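Call for Participants: Everyday Kitchen Storage Study

Tromanell, in association with Saliba Housewares, invites applications from adults who wish to take part in a study of how people arrange cups, plates and drying racks in the home. The study forms part of the Protevwood programme on domestic storage.

Background

Racks are among the most commonly bought kitchen items and among the least studied. In April the programme completed a postal survey, to which 2,390 households replied. Many respondents reported that their rack did not suit the cups they owned, or that they could not find a convenient place for it beside the sink. The present study will examine these difficulties at the tabletop.
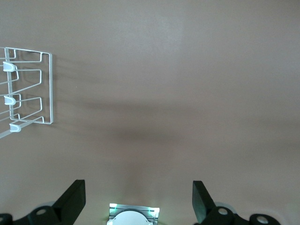
Participants will be asked to set out, load and clear a number of household racks using ordinary tableware. They will then complete a short written questionnaire on ease of reach, stability and the space left free on the table. No special knowledge is required and there are no right or wrong arrangements.

What is involved

Each participant will attend one session of 80 minutes, including a break. Sessions are held at the Vutenus Building, which has step-free access. Tea, coffee and water are provided.

A payment of £15 will be made on completion of the session. Reasonable local travel costs will be refunded on production of a ticket or receipt.

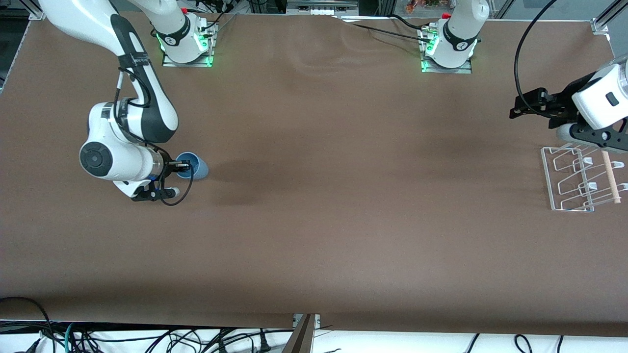
Blue plastic cup and clear acrylic rack on the study table.

Who may apply

We are seeking 53 participants. Applicants must:

be aged 18 or over;
wash or put away dishes at home at least three times a week;
be able to lift and place light tableware while seated or standing;
be able to read and complete a questionnaire in English.

Applications from left-handed people and from those living in small or shared accommodation are particularly welcome. Employees of Tromanell and Saliba Housewares, and members of their households, are not eligible.

Use of information

Questionnaire answers will be stored under a reference number and kept separately from contact details. Participants may withdraw at any time before the end of their session without giving a reason.

How to apply

Application forms are available from the Tromanell enquiries desk and at the reception of the Vutenus Building. Completed forms must be received by 5 pm on 8 May 2020. Applicants will be informed of the outcome in writing, and those selected will be offered a choice of session times.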